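3. Materials and setting

3.1 The play kitchen table

The sessions reported in this paper took place in a single room at the Clunwood family centre, where one table was set aside for kitchen play. The choice of a table in place of the more usual upright play kitchen was made early in the planning of the study. Upright units, with their doors, shelves and painted hobs, tell the child where each thing belongs. Zapata and Henríquez had found in their earlier work at Saavedra that children given such units spent much of their time opening and closing doors, and that adults tended to correct them when a pan was put away on the wrong shelf. A bare surface gives no such instruction. Whatever order appears on it has been made by the people using it, and it was this order that we wished to study.

The collection of objects was put together from three kinds of thing: toy foods, lightweight kitchenware of the sort sold for picnics and nurseries, and a few pieces which could pass for the equipment of an ordinary home kitchen. We did not try to match the objects in scale. A toy fruit may be larger than life beside a cup that is smaller, and parents remarked on this far more often than children did. Nor did we try to match colours or makers. Henríquez (the second author) argued for a mixed collection on the grounds that most households with young children own exactly that, and the point was accepted after a short trial in November with a matched set, which the children treated as a display.

3.2 Arrangement at the start of a session

Objects were placed on the table before the family entered the room. The arrangement was loose, with cooking things, serving things and foods allowed to mingle. Some foods stood in or on a dish and others lay directly on the table top, so that the child met both possibilities from the beginning. Figure 1 gives one arrangement of the objects.
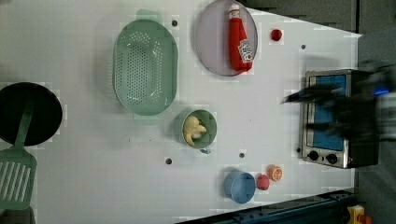

Figure 1. Kitchen items and toy foods on the table, seen from directly above.

The arrangement was not repeated exactly from one family to the next. Fixed positions were considered and rejected, as they would have required the researcher to measure distances between families, and the gain in control seemed small against the likelihood of error. What was held constant was a short list of conditions. The frying pan had to be within reach of the slotted spatula. The colander had to be empty. The toaster oven had to stand to one side, leaving the greater part of the surface free. At least one fruit had to be outside any container.

These conditions reflect the questions put to the material in Section 4. Pan and spatula form a pair that most adults recognise at once, and we were interested in whether children kept the pair together once cooking had been announced. The colander is less settled. Parents named it variously as a strainer, a basket and a fruit bowl, and the name given by the parent often decided its use for the rest of the session. A round plate raises a similar question in a milder form: a ketchup bottle laid on a plate has been put somewhere, but it has not been served, and several parents moved it upright before saying anything at all.

3.3 Terms used in coding

An episode begins when a participant touches an object and ends when the object is released and left alone. In total 1421 episodes were coded. Each was given one of four labels: placing, preparing, serving or clearing. Placing covers any movement of an object to a new position without a stated or acted purpose. Preparing covers stirring, frying, rinsing, cutting and heating, whether these were spoken or mimed. Serving requires that an object be offered to another person. Clearing covers the return of objects to a container or to the side of the table, and includes the gathering of foods by kind.

The difference between placing and clearing caused the greatest trouble. A child who moves an orange slice next to another fruit may be sorting, tidying or simply making space for an elbow. Where speech gave no help, the coders were told to choose placing. Ibarra and Orellana coded the whole set separately and then met to settle the episodes on which they differed. The final labels were checked by Montoya, who had taken no part in the sessions.

Speech was transcribed in full, giving 2249 utterances by adults and children together. Names for objects were kept as spoken. We have not corrected a speaker who called one food by the name of another, as disagreements over names were common and often productive. In 13 sessions the parent and child held different views of what a food was, and in most of these the child's name was the one in use by the end.

3.4 Limits of the setting

The table offered no running water and no cupboard. Rinsing was therefore always mimed, and clearing could only mean moving things to another part of the same surface or into another object. Families accustomed to putting toys away in a box asked where the box was. The researcher answered that things could be left wherever the family liked, and this reply may have shortened the clearing phase in some sessions. A later study at Novstead will provide a shelf beside the table.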